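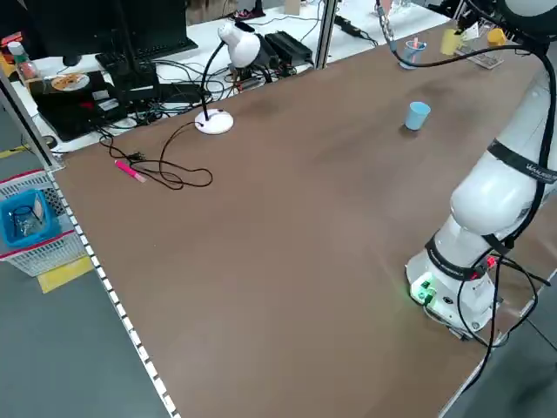

HISTTHORPE, 2025-05-01

How does a robot hold a cup? A robot arm bends at its joints, a bit like your arm bends at the elbow. The part that grabs things is called a gripper. It goes where your hand would be.

Lucyna Tokarz tests grippers in Histthorpe. The small blue cup in the middle of the table is the one the arm has to lift. Squeeze too hard and a plastic cup bends. Squeeze too softly and it slips.

She is comparing two grippers. One has hard fingers and the other has soft rubber ones. Each gets 1000 tries with the same cup, and a computer keeps the score. The soft fingers dropped it 44 times. The hard fingers start their turn in August.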